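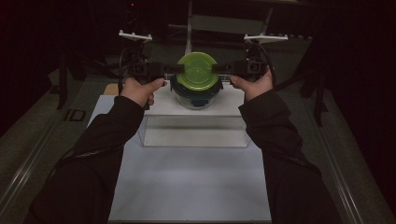 Subject: Re: [canteen-gear] Second-hand combi oven, or just fix the bratt pan?
From: Rebecca Pellegrini
To: canteen-gear list

Hi all,

Replying under the bits that apply, as the list rules ask and as hardly any of us do.

> We run the kitchen at a community hall and do a hot lunch for whoever
> turns up, plus the odd wedding. Our bratt pan has started tilting by
> itself, slowly, like a ship in a film.

Mine did that. On the older Voltaneo pans the tilt is a hand wheel driving a worm gear, and when the gear wears, a full pan will creep forward. It won't go over in one hit, but you don't want forty litres of bolognese making up its own mind. Stop using it full until somebody has had the side panel off. Half full is probably fine. I say probably as a cook and not as an engineer.

The gear itself isn't a dear part. What costs you is the labour, because whoever designed the thing put the gearbox behind the gas valve, and so you need a licensed gasfitter to get at a part that has nothing to do with gas. Ours took most of a morning and he ate two serves of lasagne.

> The repair quote came in at $1137, which the hall thinks is a lot for
> a pan that was donated.

It is and it isn't. Ask for the quote broken up. When I got mine itemised there was a line for "consumables" that nobody at the firm could explain to me over the phone, and it quietly went away. Ask too whether the price includes recommissioning and the compliance certificate. If it doesn't, add that on before you compare it with anything.

For what it's worth, you will not get a new bratt pan for that money, or a decent used one either. You'll get somebody's used one, with a gear in the same state as yours and a fresh coat of silver paint.

> Meanwhile a cafe that's closing down has offered us a Prusel combi,
> 10 tray, three phase, "hardly used".

Everything from a cafe that's closing down is hardly used. That is often why it's closing down.

Seriously though, I'd look at it. I've had a Prusel for nine years and I'd have another. The door seals go and the probe goes, and both are clip-in jobs you can do yourself with the power off at the isolator. The thing that kills them is scale. Ask to see the water filter and ask when the cartridge was last changed. If they say "what filter", be polite, finish your coffee and leave.

Things I'd check while you're standing in front of it:

- Run it on full steam for 12 minutes with the door shut. It should come up to temperature without tripping anything or weeping at the bottom corner.
- Look at the fan guard with a torch. White crust there means white crust in the boiler.
- Open and shut the door a dozen times like a teenager would. The latch should catch without a hip.
- Get the serial plate photographed, clearly, both lines. Prusel changed the control board at some point and the old ones are hard to find now.
- Count the racks. They will tell you there are ten. There will be seven, and one of them will be from a different oven.

Then go home and look at your own switchboard, which you should have done first, and which I certainly didn't. Our hall had three phase "in the building", meaning on the far side of the building, in a cupboard, behind the nativity set. The cable run cost more than the oven. You'll also need a cold water feed, a drain with a proper air gap, and something overhead to catch the steam. If you've only got a domestic-sized rangehood, a combi will have the paint off your ceiling by October.

> Could a combi simply replace the bratt pan? The salesman at Gebru
> says yes, everyone is going that way.

The salesman at Gebru would say that. He told me the same thing, then tried to sell me a bratt pan the following spring.

A combi will do your roasts, your rice, your veg, your custards and your reheating better than anything else you own. It won't brown twenty kilos of mince. It won't do a proper curry base, where you need to stand over it and scrape. You can do stews in deep trays and they come out perfectly nice, but you have to lift those trays out at the end, full of hot liquid, at chest height or above if it's on the tall stand. Think about who's on your roster before you decide. Mine has an average age I won't put in writing.

If it were my kitchen and I could only afford one job this year, I'd fix the pan. If the cafe wants next to nothing for the oven and will store it for a bit, do the pan now and the oven when the wiring's sorted. Don't put it in your storeroom "for the meantime". We had a Purance dishwasher in the meantime for almost 2 years, and it mainly washed nothing and held up the bread crates.

> Also, what are people using to clean the pan? Ours has a black ring
> nobody can shift.

Fill it past the ring, hot water and a good handful of bicarb, low heat, lid down, go and have your lunch. Wooden scraper afterwards. Don't let anyone near it with the green scourer on the drill, however keen he is. If the ring's still there after three goes, it's part of the pan now and the inspector has seen worse.

Happy to send the worm gear part number off list, I've got it written on the wall next to the fuse box. Can you tell me whether your hand wheel has four spokes or five? They're different gears.

Cheers,
Rebecca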